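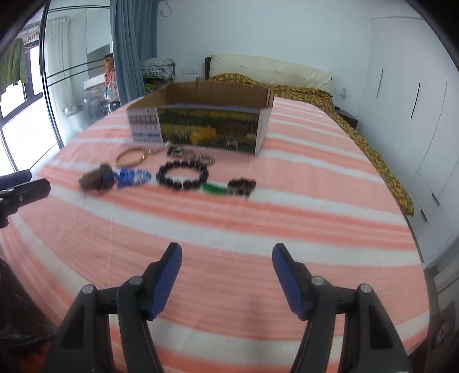 From: Ridwan Ismail
To: Linlow Beads and Small Things list
Date: Thursday, May 1, 2025
Subject: Re: sorting out a box of odds and ends, where do I start?

Hi all,

Oh, this is my favorite question anyone has put on the list in ages, and I've been itching to answer it since breakfast. I'll go through it in bits.

> I've ended up with a shoebox of bracelets, key rings and
> tassels from two different relatives and it's all in one
> knot. Do you sort by color, by material, by size?

None of those to begin with! Get it all out flat first. I do mine on the bed, on a plain-ish sheet pulled tight, because beads don't roll off a bed the way they roll off a table, and when one does get away it stops in the first dip. Stripes are good too, I've found, the wide kind. You can lay a row along a stripe and it keeps you straight without any effort. Pink and white is what I have on at the moment and dark beads show up on it beautifully, which my old navy sheet was hopeless for.

Keep the box up on the bed with you, open, just behind where you're laying out. Then it's reach in, put down, reach in, put down. I used to leave it on the floor and my back complained for two days.

My rows go like this. Front row is things with beads or stone in them, anything I want to look at properly. So at the moment that's a carved brown piece with a blue and white beaded tassel on it, then a bracelet of big dark shiny round beads, then a green piece on white cord that looks like jade (more on that further down), then a little dark brown beaded bracelet. Back row, nearer the box, is the metal and the key things: a thin twisted bangle, key rings, clasps, a dark tag. It isn't a system anybody taught me. It just means that the metal doesn't sit against the stone, and that I can see at a glance what still needs a home.

> Some of the cords are looking tired. Do you restring
> everything or leave it alone?

Leave it alone unless you're going to wear it. If you are, run the cord through your fingers with your eyes shut. You'll feel a thin place long before you see one. White cord goes gray and fuzzy right at the knot, so look there first. For elastic, stretch it a little and let it go, and if it comes back slow, it's done. I restring big round beads on 0.8 mm elastic, doubled, surgeon's knot, and pull the knot inside the largest hole. The small dark ones I do on single elastic or they bunch up and won't sit around the wrist.

Tassels I'd be very slow to take apart. The beaded ones are usually one long thread going up and down, and if you snip it in the wrong spot the whole thing is in your lap. Ask me how many evenings in April I spent on the one my aunt gave me. What I do now is comb it out with my fingers, lay it straight pointing to the right (I'm left-handed, so that's the end I'm not grabbing at), and leave it flat overnight.

> Is there any way to tell if a green stone is real?

Not one I'd trust from my own kitchen, sorry! People will tell you to hold it against your cheek to see if it's cold, or tap it, or scratch it, and please don't scratch it. Hiebert on the corner of Vivcombe Street will look at a piece under the lamp while you wait, and they were very patient with me when I brought in a whole sandwich bag. Until then I just write "green, white cord" on the slip and enjoy it for what it is. I think it's lovely whatever it's made of.

> And what do you keep it all in afterward?

A cardboard box, no lid. I know, I know. But lids are how I ended up with a knot in the first place, I'd shove the thing shut on top of a tassel every single time. Mine has a printed picture on the front, a yellow-green field and some dark trees, and I like it so much that I've turned down two proper jewelry trays from my sister. If the inside is bare corrugated card, line it with something soft before the beads go back, since the raw edge catches on thread. An old pillowcase is fine.

Inside I use the fold-down card trays that Vunico sell flat. They're plain and they take pencil. One tray for strung things, laid in rings and never piled. One for tassels and pendants, straight. Key rings and clasps go in a little pouch on their own, because a clasp will hook on to anything with a loop, and a bangle is the worst of the lot for getting dragged into it.

If you want to keep a list, do it while everything's still out on the sheet. I number mine. I started the notebook years ago and counted beads too for a while, which is how I know my longest strand has 432 on it, but these days I only write what it is, who it came from and what it's strung on. The who-it-came-from column is the one I'd be sorriest to lose. With two relatives' things mixed together I'd ring somebody up this week and ask, before you've put anything away, and write it down word for word even if they aren't sure.

A couple of other things that I forgot to fit in anywhere:

Take the pretty blanket off, or push it right up to the headboard. A busy flower print and small brown beads don't mix, you'll be patting around for ages.

Daylight if you can get it. Browns all turn into one brown under my ceiling light.

Don't do the whole box in one go. I get through a handful, have tea, and come back, and I always see something new in the row when I do. Yesterday it was the carving on the brown piece, I'd had it face down!

Please write back and tell us what was in the knot, and if there are any twisted bangles in there I'd love to know how yours are joined. I've got a spare packet of the 0.8 elastic to give away too, first one to ask gets it, and I can bring it to the next Linlow table.

Happy sorting,
Ridwan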